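Keeping a Small Electric Forklift Happy: Shop Tips That Work

We run 2 electric lifts in our shop at Sepúlveda, an old Gevisel and a newer Brorumus, and I love them both. They're quiet, there's no exhaust, and they'll pull a full shift if you treat the batteries right!

Charging
Let the battery cool down before you plug it in. Ours go on the charger at the end of the day and stay there until it finishes. Lots of short top-ups over lunch will wear out a lead-acid battery fast (ask me how I know).

Watering
Add distilled water after charging, never before, unless the plates are showing. Fill to just over the plates and stop. I keep 6 jugs on the shelf by the charger so there's always one handy. Goggles and gloves on, every time, and keep the air moving in there.

Cleaning the tops
Mix baking soda in warm water, brush it over the top of the battery with the vent caps on tight, then rinse and dry. So satisfying! If the cables have green fuzz on them, disconnect the battery and clean those too.

Forks and chains
Wipe the mast chains and give them fresh chain oil each month. Look hard at the heel of each fork, where it bends. Cracks start there, and a cracked fork comes off the truck right away.

Light loads
Write the empty weight on anything you lift often. Our steel parts bin is 200 pounds before a single bolt goes in, and full it hits 710, so it always goes by lift. Open plastic crates with vented sides are fine to move by hand when they're empty.

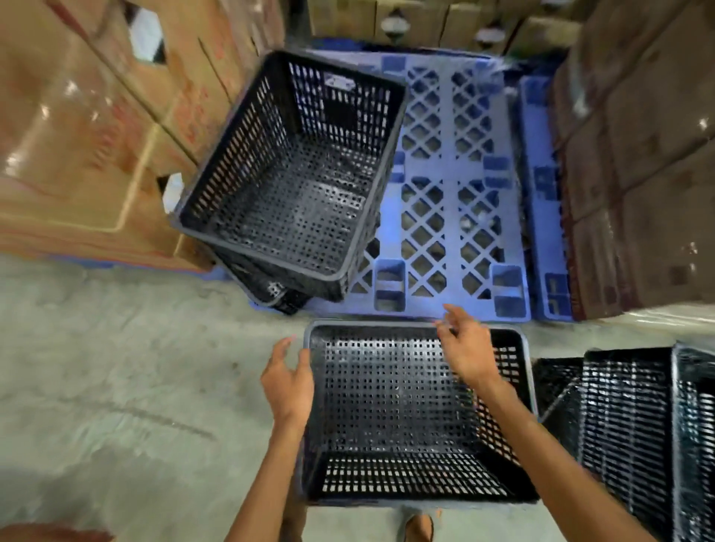 Parking
Forks flat on the floor, brake on, key out. We painted a Stirniveo yellow box on the concrete for each truck and it's the best paint job I ever did. In October I also check the tires for chunks and flat spots, before the cold floor makes everything stiff.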